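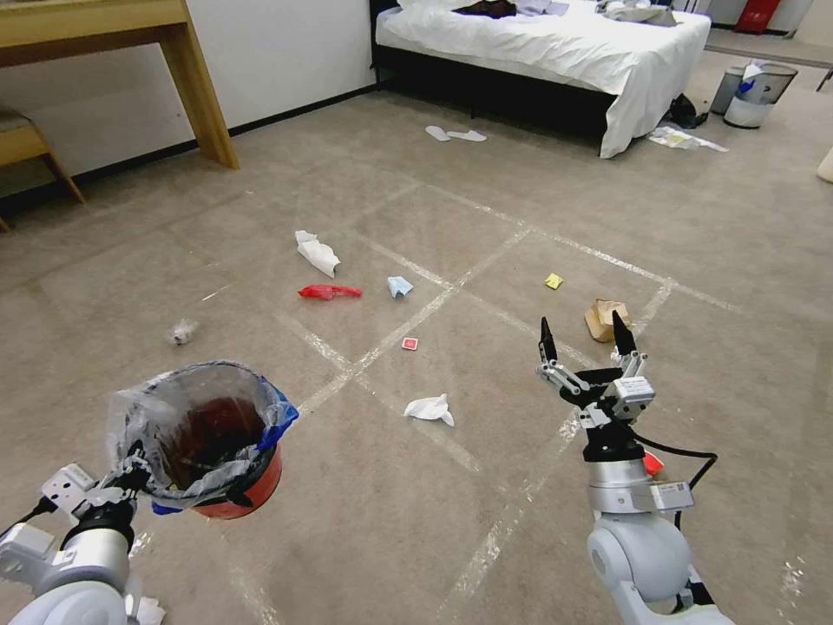 Concetta Costaからは、再検で陰性になった検体をそのまま「陰性」と報告に書くのは早い、初回が弱陽性なら保管中に落ちた可能性を先に潰してほしい、とコメントが入った。咳が長引いている人の検体ほど初回から弱いので、保管の影響をまともに受けるはず、とも。異論なし。先にそちらをやる。

12月 作業ノート(咳嗽外来ぬぐい液・保管条件の確認)

目的
Kenwood棟から届く鼻咽頭ぬぐい液について、受領から抽出までの待ち時間で結果が変わるかを見る。きっかけは検体1361。受領日の測定で弱陽性、翌朝の再検で検出なし。患者側は発熱は下がったが空咳が続いているとのことで、臨床像だけではどちらとも言えない。

材料
・輸送培地 Molell(現行ロットと、棚に残っていた前のロット)
・抽出キット Anghel
・温度記録は Sastach のロガー。冷蔵庫の中段と扉側に置く
・不活化済み陽性対照を薄めたもの。1361の初回と同じくらいの弱さになるように合わせた
・陰性対照は培地のみ

手順
朝9時過ぎに開始。陽性対照を両ロットの培地に加え、ボルテックス後に分注。4℃保管と室温放置に分け、開始直後と12時間後に抽出する。抽出前に室温で10分置いてから開栓。これまで冷えたまま開けていた人と、戻してから開けていた人がいたので、今回は統一した。

分注の途中でチップの先に泡が入り、前ロットの1本をやり直した。捨てた分はラベルに斜線を引いて廃棄簿に記入済み。

Anghelの洗浄液は新しいボトルを開けた。エタノール添加済みのチェック欄が空だったため、記録をさかのぼって添加日を確認。添加はされていた。チェックは添加した本人がその場で付けること。

待ち時間に冷蔵庫のロガーを読み出した。中段は安定。扉側は午前中に何度か山がある。受付が始まって開け閉めが増える時間と重なる。1361のラックは前日どこにあったか記録がなく、Alinaに聞いたところ「たぶん扉側、満杯だったから」とのこと。たぶん、のままにしておく。
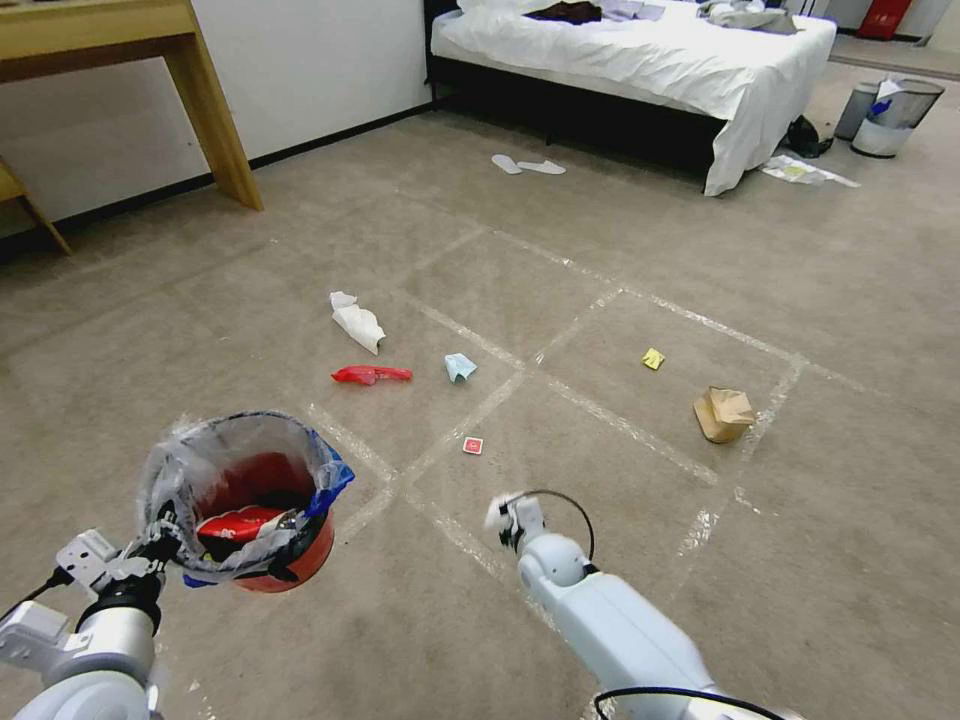
写真2 赤いごみ箱の縁をグリッパがはさんでいるところ。カーペットにちり紙など。

途中経過(開始直後の抽出分)
両ロットとも陽性対照は検出。立ち上がりの形も問題なし。陰性対照は検出なし。内部標準も全部出ている。ロット間の差は、繰り返し測定のばらつきに埋もれる程度で、培地そのものに大きな違いはなさそう。

ただ、前ロットのほうは分注時にややとろみを感じた。気のせいかもしれないが、ピペットの排出後に壁面に残る量が多い。ぬぐい液の粘りが加わるともっと残るだろう。臨床検体では吸引をゆっくりにする、と手順書の余白に書いておいた。

夜の抽出(12時間後)
21時過ぎに開始。Alina Furtunăと二人で。
4℃中段:両ロットとも検出。開始直後とほぼ変わらず。
4℃扉側:検出はするが、繰り返しのうち一つが遅い。
室温:現行ロットは検出するが明らかに遅れる。前ロットは検出と不検出が混在。

室温で落ちるのは予想どおり。困るのは扉側の扱いで、繰り返しの一つだけでは何とも言えない。Alinaは抽出のばらつきだと見ている。自分は温度の山が効いていると思うが、根拠はロガーの線だけなので、明日以降に繰り返しを増やして決める。対照は精製に近いもので、実際のぬぐい液には粘液も細胞も混じる。この結果をそのまま患者検体に当てはめないこと。

1361について
残液がわずかにある。Concettaの意見に従い、報告は「初回弱陽性、再検不検出、判定保留」とし、Kenwood棟には新しい採取を依頼した。電話口では、本人は咳で夜眠れず、味はわかるが匂いが薄いと話しているそうだ。発症からの日数は先方の聞き取り待ち。日数がわからないと、回復期で量が減ったのか、保管で落ちたのかの見当もつけられない。依頼票の発症日欄が空のまま届く検体が多いので、この点は外来側に改めて頼む。

残液は使い切らずに凍結した。凍結融解を一度はさむことになるが、別の標的で確認する余地を残しておきたい。場所は超低温の下段、青い箱。
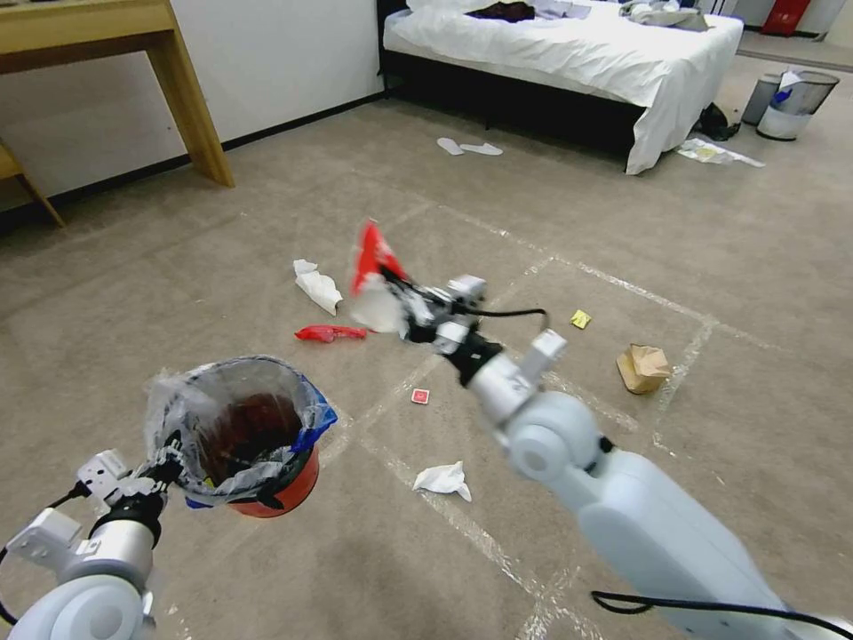 写真3 袋をかけた赤いバケツと左右のアーム。

決めたこと
・受領した検体は中段に置く。扉側は試薬だけにする
・満杯のときは隣室の冷蔵庫を使い、移した時刻を台帳に書く
・当日抽出できないものは台帳の備考に「翌日」と記入
・Molellの前ロットは臨床検体に使わない。練習用に回す
・再検は初回と同じ人がやらない(読み取りの先入観を避ける)

未解決
・扉側の遅れ。繰り返し追加
・採取から受領までの温度がわからない。搬送箱にもSastachを入れたいが、予備の電池が足りない。総務に申請中
・ぬぐい液の粘りをどう再現するか。人工唾液を混ぜる案が出たが、配合をまだ見ていない
・患者への説明文。「判定保留」だと不安になる人がいるとConcettaから指摘。「量が少なく判断できないため、もう一度採らせてください」くらいの書き方を外来と相談する

メモ
遠心機のふたのパッキンが浮いている。回るが音が変わった。使う前に指で押さえて確かめること。
プレートシールの残りが roughly で書くと箱の底が見えるくらい。追加発注を出した。
抽出物は朝のうちに並べ替えて、扉側の分だけ同じプレートに載せ直す。プレート図はフォルダの一番上。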